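The Long Way Back to Dinner

What life looks like after hernia repair, when the stitches have gone and the questions haven't

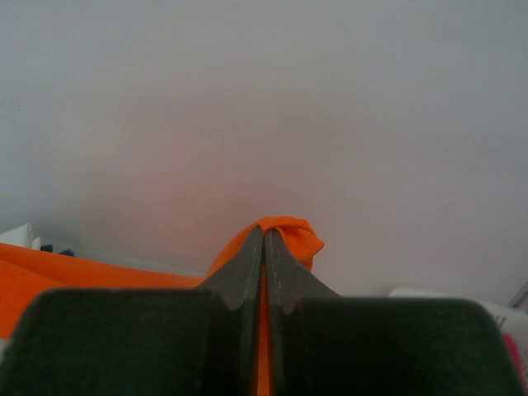 Ask anyone who has had an operation on their stomach what they remember best and you will rarely hear about the operating theatre. They talk about food. Saturnino Rivas, a retired bus driver with a laugh you can hear from the garden gate, remembers a bowl of thin leek soup, his first proper supper at home, and the fact that it took him most of the evening news to finish it. He had lived with a hiatal hernia for so long that he thought of heartburn as a sort of lodger. He slept propped on pillows, kept a packet of tablets in every coat, and had given up oranges, red wine and his sister's pickled peppers, in that order. What he wanted from surgery was to lie flat. What he hadn't thought much about was the stretch that came afterwards, which he describes as pale grey, smooth and without a mark on it anywhere, a bit like the upper part of the picture on this page. "You wake up and there's all this time," he told me, "and you're meant to be getting better in it."

A hiatal hernia, for those lucky enough not to have met one, happens when part of the stomach slides up through the gap in the diaphragm that the gullet passes through. Plenty of people have one and never know. For others, acid finds its way up and makes a misery of nights, mealtimes and bending down to tie shoes. Tablets help a great many of them. When they don't, or when the hernia is a large one, a surgeon may bring the stomach back down, tighten the gap and rebuild the valve at the top, usually through small cuts in the belly.

The operation itself gets most of the attention, and I can see why. But I have spent a good part of this winter talking to people about the weeks that follow, and I have come away thinking we ought to talk about them a good deal more – preferably before anyone goes in.

Märta Kristiansen has been a dietitian for longer than she cares to admit, and she runs a small support group called Flamlow, which meets at 2 in the afternoon in a room above a library. There is tea, lukewarm on purpose, and there is a great deal of conversation about bread. Bread, I learned, is a villain. Fresh white bread goes down as a soft lump and can stick where the swelling is, and it is often the thing people miss most and try first. Märta is kind about this. "They all try toast behind my back," she says. "I'd sooner they told me, and then we can talk about how small to cut it and what to put on it."

Her advice is plain enough to fit on a fridge door. Liquids come first, then smooth foods, then soft ones, at whatever pace your own hospital has set. Eat little and often. Sit up, chew for far longer than seems polite, and leave fizzy drinks alone, as burping may be difficult for a while and trapped wind can be properly painful. If food won't go down at all, or you're being sick, or there is a fever or pain that's getting worse, ring the ward and don't wait until morning.

Dagim Gebru, who joined the group in February, found the eating easier than the company. He is 46, a maths teacher, and comes from a family where a half-empty plate is taken as a remark about the cook. He lost weight quickly to begin with, as many do, and his aunts noticed. His answer was to cook for them himself, a big pot of red lentils with the chilli left out of his own portion, so that he could ladle out what he liked and sit down to eat it at his own speed. He still keeps the notebook he began in hospital, with 196 meals written up in it, each marked for how it went down. Mashed swede did very well. A supermarket quiche has a line through it so hard that it tore the paper.

Then there is lifting. Torbjørn Torvik keeps sheep at Skulullow, up where the road runs out, and was told to carry nothing heavy until his surgeon had seen him again. He managed nearly 8 days before he was caught with a sack of feed. His neighbour Gonzalo Calvo took over the mornings after that, with Torbjørn watching over the gate and, by Gonzalo's account, giving a running commentary. Coughing and straining put pressure on a repair too, so the pair of them had long and surprisingly frank talks about prunes.

I asked everyone whether they would do it again, and the answers weren't as tidy as I'd expected. Dagim says yes, straight away. Torbjørn says yes but not in lambing season. One woman at Flamlow, who asked me to leave her name out, still takes a tablet most nights and had hoped to be rid of them altogether. She is better than she was, and a little disappointed as well, and Märta lets her say so as often as she needs to. Some people do find their symptoms creeping back over the years, and it's a fair thing to ask a surgeon about beforehand, along with how many of these repairs they do and who will pick up the phone when you're worried.

Saturnino now sleeps on one pillow. He has gone back to oranges, and to a small glass of red on his birthday, though his sister is holding on to the peppers until he has had his next check-up.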